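Sirine pour fault

The Sirine pour fault (people also call it "the late tilt") is a failure in two-armed bench robots where one wrist carries on tipping after the arm has been told to stop. I first wrote this entry for the Welleo wiki and I've been tinkering with it ever since, so forgive the odd bit that sounds like me talking and not like an encyclopedia. Last big tidy-up: 2022-01-03.

Background

Sirine is the control program we run at Ellasby for small liquid-handling jobs: pick up a tube, tip it into a cup, put the tube back in its rack. It sits on top of Ursu, the older layer that talks to the motors. Ursu was written for moving boxes about, and boxes don't mind if you stop them a moment late. Coloured water minds very much!

What happens

The stop command reaches the shoulder and elbow straight away, but the wrist has its own queue of small moves and works through whatever is left in it. Normally that queue is nearly empty. If the arm has just been slowed down (say a person leaned in and the speed limit kicked in) it fills up, and then you get a shoulder standing perfectly still while the hand goes on pouring. It looks very odd the first time. I thought I'd pressed the wrong button.

The fault turned up in April, during a long run of practice pours. Out of 1,137 pours in the log, 20 showed the wrist moving after a stop, and 4 of those ended with liquid outside the cup. The rest were lucky, with the tube already drained or not yet over the rim.

Is it dangerous?

With dyed water, no, you get a sticky bench and a sulk. I still file it under safety, and I've argued with people over that. A stop button that stops most of a robot is a bad stop button, and the same code would happily run with something nastier in the tube. The power cut-off is separate and was never affected, so that's the one to hit if you have any doubt at all.

Spotting it

Spills are a poor guide, as a few drops near the cup can come from a clumsy lift just as easily. The log is much better: look for wrist moves stamped later than the stop.
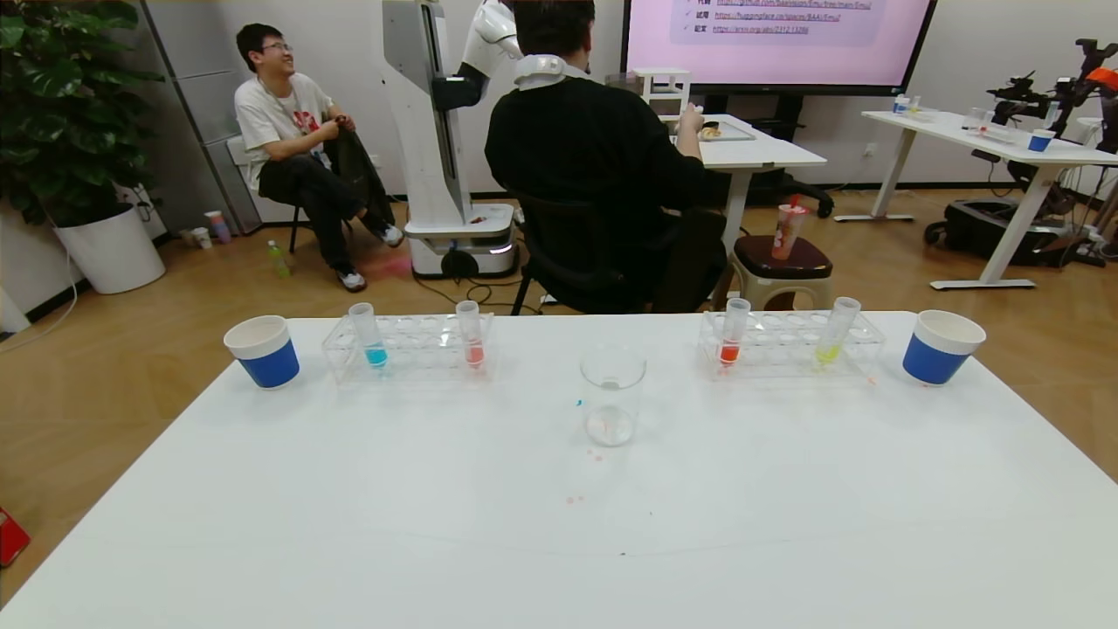
If you find any, save the log before restarting, as Ursu clears the queue record when it starts up (I lost a whole morning's worth that way and I'm still cross).

The fix

Sirine 3 empties the wrist queue as soon as a stop comes in, and won't accept new moves until someone has reset the arm by hand. It makes restarts slower and there has been grumbling. On older versions you can switch off the speed limit's smoothing, which keeps the queue short, but the arm gets jerky and I wouldn't do it with full tubes.

Still open

We haven't tested the fix with both arms pouring at once. Also, the Ursu manual still says "all joints halt together", and that line needs changing.

See also: wrist queue; speed limit smoothing; Ursu restart procedure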